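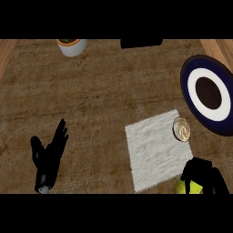 Figure 3. A tabletop task in our simulator, seen from the robot's own viewpoint, with a hand on each side of a white cloth, a gold coin and a round dish.

4. What we bought, what we put off, and why

I said in the introduction that this paper would be frank about money, so this is the section where I try to keep that promise. Most papers on two-handed manipulation give you one line on the hardware and then run off to the results. I used to write them that way too. But when Eskil Eklund and I sat down to plan our setup, what we wanted most was for somebody to show us the order in which they'd spent their budget, and we couldn't find it anywhere.

Our order was simulation first, hands second, arms last. We didn't start out with that plan! The first draft of the budget, which Halvard Tangen put together over one long weekend, had both arms and both hands arriving in the same month, with the simulator as a kind of bonus if any money was left over. Maj-Britt Hedlund read it, crossed out the top line and wrote "which hands?" next to it. She was right to ask. We had three candidate hands on the list and no good way of choosing between them.

So we built the tasks before we bought anything. Figure 3 shows the sort of view we worked with – small objects and large ones sharing one surface, something soft, something round, and a coin, which is about the meanest thing you can ask a robot hand to deal with. The coin sits on the corner of the cloth, close to the rim of the dish, and planning a grasp there tells you a lot about how thick a fingertip you can live with. The yellow-green object at the right hand is a much kinder target. I'd encourage anyone planning a purchase to put both kinds on the same table, as we did, and to write down which one they care about before a sales rep calls.

We wrote 11 tasks in all and ran each candidate hand through every one of them. Running them took far less time than arguing over them. Eilif Söderlund wanted more cloth, I wanted more coins, and the final set (listed in the appendix) is a compromise that neither of us loves. The set did settle the question of fingers, though. We had been leaning toward a simple two-finger gripper for both sides to save money, and after looking at the runs we moved to multi-fingered hands for both and paid for it by dropping the mobile base from the plan.

Halvard's spreadsheet, which we call Trumik for reasons that go back to an old lab dog, tracks every item under one of two headings: things we can rehearse in simulation and things we can't. Grasp shape, reach, camera placement and table height all went under the first. Cable wear, repair time and how fast a supplier answers the phone went under the second, and that's where we kept our reserve. We got quotes from two suppliers, Plivau and Lie, and the purchase prices were so close that they didn't help us choose. The service terms were very different. Lie wanted hands sent back for any finger repair, while Plivau would sell us the fingers one by one and let us swap them ourselves. For a small lab that matters a great deal, and we went with Plivau.

A word on compute, which we got wrong. We budgeted for around 333 hours of simulation time and used that up well before the last set of runs. Part of it was my fault (I kept moving the table). Part of it was that soft things are slow to simulate, and Eilif got his extra cloth in the end. If I were doing the plan again, I'd price the cloth tasks on their own line and leave the rigid ones together.

There are limits to all this. A simulated table can't tell you how a fingertip will hold up over months of use, and our friction values were borrowed from published tables and never checked against our own objects. Roald Hedlund, who looks after the workshop, also pointed out that we had nothing in the plan for a bench sturdy enough to bolt two arms to. We found the money by delaying the second arm by one quarter, and the first arm went onto the new bench as planned. Section 5 picks up from there with the single-arm trials.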